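Section 4. Recording with the Hand Grippers

Encombe Robotics Club – Set-up Guide for Members

This section covers putting on the harness, starting the grippers and recording a session. Read Section 3 (Charging and Storage) first if you have not used the kit before. The recordings you make here are the ones the arm team trains on for the Grustden challenge, so please follow the steps in order even when you are in a hurry.

4.1 Before you start

You need:

One harness with both shoulder straps
Two hand-held grippers, left and right
The recorder with its clip and cable
The head camera
A power strip
A task card from the Işık folder

Two people are needed for every session. One wears the kit and is called the wearer. The other runs the task card and is called the caller. The caller does not have to be trained on the grippers but must have read 4.6.

Clear the floor where you plan to work. Bags and coats go along the wall. Put the power strip close enough that the recorder cable has slack when the wearer stands up.

Note: The club has two sets of grippers. Do not mix a left from one set with a right from the other. They will switch on together, but the sizes saved in the calibration file will be wrong and the session cannot be used.

4.2 Putting on the harness

1. Loosen both shoulder straps all the way.

2. Put the harness on like a backpack. Short sleeves or close-fitting sleeves are best. Loose cuffs get in front of the markers.

3. Fasten the buckles and pull the straps snug. You should be able to slide a flat hand under each one.

4. Clip the recorder to the harness with the screen facing out, so the caller can read it.

5. Run the cable from the recorder down to the floor and away to the side. It should not cross in front of your feet.

6. Put on the head camera and tighten the band until it does not shift when you nod.

If you wear glasses and the camera band presses on them, try moving the band up first. Members who can see the task without glasses sometimes take them off. Put them in a case or on a table.

Caution: Do not walk around the room while the recorder is plugged in. If you need to leave the work area, have the caller unplug the cable first.

4.3 Starting the grippers

1. Pick up the left gripper by the handle and hold down the power button for 2 seconds.

2. Wait for the light on the cube to turn green, then do the same with the right gripper.

3. Squeeze and release each gripper slowly, all the way closed and all the way open.

4. Check the recorder screen. Both grippers should be listed. If only one is there, turn both off and begin again from step 1.

The square markers on the cubes are how the software finds your hands in the video. Keep them clean and do not write on them. Wipe them with a dry cloth only. A scratched or peeling marker has to be replaced, and the printed sheets are in the drawer labeled Dorkgate with the rest of that project's parts. Match the number on the back of the sheet to the number on the gripper before you stick anything down.

4.4 Calibration

Calibrate at the start of each session and again if the head camera gets bumped.

1. Sit or stand where you will be working.

2. Hold both grippers out in front of you, with the cubes apart and the markers in view of the head camera.

3. Ask the caller to start calibration from the recorder menu.

4. Hold still for 15 seconds. 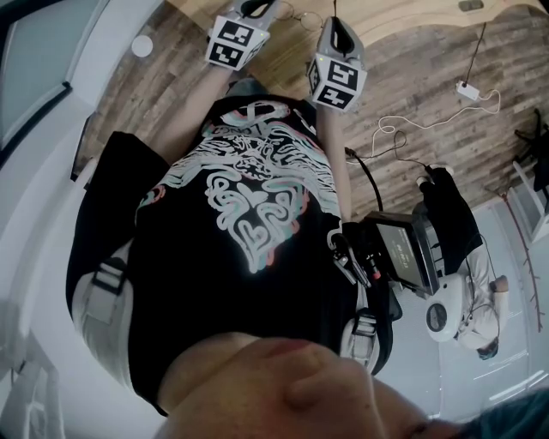

5. Turn both wrists inward, then outward, at a slow and even speed. Keep your fingers on the handles and off the cube faces.

6. Bring your hands back to the starting position and wait for the tone.

If there is no tone, the usual cause is glare on a marker. Turn away from the window or switch off the nearest lamp and repeat from step 2. If it fails again, look at the troubleshooting table in Section 7.

4.5 Recording a task

1. The caller reads the task card out loud.

2. The wearer sets the objects in place and returns both grippers to the starting position.

3. The caller presses record and says "go."

4. The wearer does the task at normal speed. Keep your head pointed at your hands.

5. Return to the starting position. The caller stops the recording.

A dropped object does not spoil a take. Pick it up with the gripper and carry on – the arm team wants some of those. Stop only if you had to put a gripper down or use your bare fingers.

The target for each task card is 100 takes, shared among everyone signed up for it. Take a break whenever your wrists feel tired, and swap wearer and caller as often as you like. The new wearer has to calibrate.

4.6 Rules for the caller

Stay out of the work area while a take is running. Other members may use the rest of the room, but ask them to keep their voices down during the "go" call, as the audio is used to line up the files.

Watch the cable. If it starts to wrap around the wearer's leg or a chair, stop the take.

Mark each bad take on the card right away with an X and one word for the reason. Leave the file on the recorder. Files are deleted only after they have been checked against the card, as described in Section 5.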